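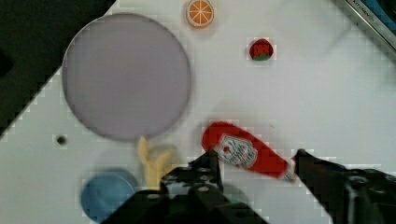 Rugby: can a player be dropped back to the second team after a tournament?

Asked in Amateur Rugby, Rules and Eligibility

I play wing for Brusitz, and our second team plays one division down under the name Flelitberg. In March I got called up for a cup weekend and came on for the last 30 minutes of one match. Now the second team wants me for their playoff and the manager says I may be "cup tied." I have played 5 league games for the seconds and none for the first team. Does a cup appearance count against me?
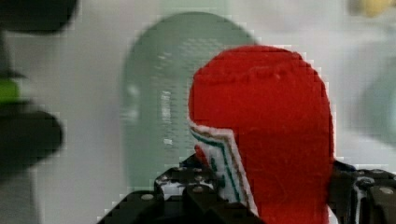

Page last changed: 2021-08-22

Answer 1 (marked helpful)

It depends on your league's handbook, but cup tied normally means you can't play for two clubs in the same cup. It has nothing to do with league playoffs. What you want is the section on playing down. In our league, Kunow, it has two parts:

1. A player needs at least 4 league appearances for the lower team before the playoff. You would pass that.
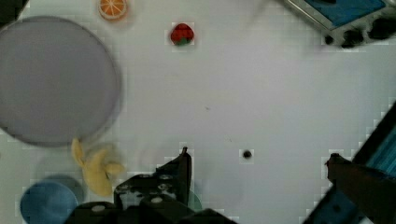
2. A player who started more than 70 percent of the first team's league games can't play down. You have no starts, so you would pass that too.

Cup games are left out of both counts with us. Yours may differ. Get the manager to email the league registrar and keep the reply, in case the other side protests after the match. A phone call is no use if it goes to a hearing.

Answer 2

just play, they never check

Answer 3

They do check. Chong lost a semifinal on paper two seasons ago over a prop who had played down, and the points went to the other team. It was a replacement appearance too, so don't assume that coming off the bench makes it safe. Some leagues count any time on the field, and others only count starts.
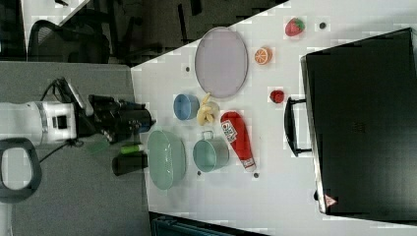
The other thing to look at is the registration deadline. If Flelitberg is registered as a separate club and your card is with Brusitz, you may need a transfer form even though it's the same ground and the same coaches. Ours had to be in before the last round of regular games.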